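Can a robot arm really put a PC back together yet, or is that still demo reel stuff?

Posted by foller_bench in Shop Automation, May

So I help run a small refurb shop. We take in old office towers, strip them, test the parts, and build working machines back up out of whatever passes. On a good day that's 13 towers, and on a bad day it's two and a lot of swearing at a latch. My boss came back from a trade show all fired up because a sales rep from Tarnero told him a two-arm cell could do "most of the bench work" by next year. He wants me to write up which jobs we could hand over first, and I have no idea where to start!

I know arms can move boxes and drive screws all day long. I'm asking about the fiddly stuff — setting a processor in the socket, pushing memory in until both ends click, getting a hard drive into its caddy and the caddy into the bay, plugging in those skinny SATA cables that never want to point the right way. My own hands get it wrong sometimes and I've been at this a long while.
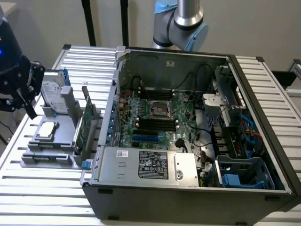

Drive, processor and card in the printed fixture, tower on its side with the socket still empty.

What I like about a layout like that is every part has its own slot, so nothing has to be dug out of a bin. What worries me is the inside of the case. There are cables lying right across the board, and in our shop they're never in the same place twice. Has anyone gotten past that? We'd be looking at mixed models too, not one tower over and over.

skullari_dan_fan

Short version: no, not mixed models. Maybe in a few years. Buy a better electric screwdriver and a second bench light.

farkas_fixit

I'd split your list up, because some of it is a lot closer than the rest. I spent 17 months at a place that tried this with a two-arm setup, so take this as one shop's experience.

Drives were our best job by far. If the drive stands upright in a fixture and already has its caddy on, the gripper gets a nice flat thing to hold and the bay guides it the last bit of the way. We got good enough at that to leave it running over lunch. Expansion cards came next. They went in fine once we slowed the push way down and let the arm wiggle a little, but lining up the bracket at the back took us forever.

Memory is harder than it looks. You need real force, straight down, and you need to know both latches closed. Ours would seat one end and move on, all happy with itself, and then the machine wouldn't boot. Check with a camera after every stick, and have the arm press again if a latch is open.

Processors I would keep for a person. The move itself is short, but a bent pin costs you the board, and we killed enough boards that the boss stopped coming by to watch. Same goes for loose cables. We ended up having someone tie them back before the tower went on the table, and that took long enough that I started wondering what we were saving.

For the write-up, I'd pick one tower model you see a lot of and offer him drives only. Time 43 of them by hand first so you have something to compare to. And ask the rep for an uncut video on a case he didn't bring himself — ours got very quiet when we asked that.

bench_and_broom

Not a shop person, but I've been following the home robot side and it's the same deal. Stiff things that always sit in the same spot, pretty good. Anything floppy, forget it. I'd think of your cables as laundry, basically. I still fold my own towels and I don't see that changing soon!

Does your shop print its own fixtures? If you do, I'd start there even without the robot. My brother-in-law made some trays for sorting parts and says he loses way fewer screws now.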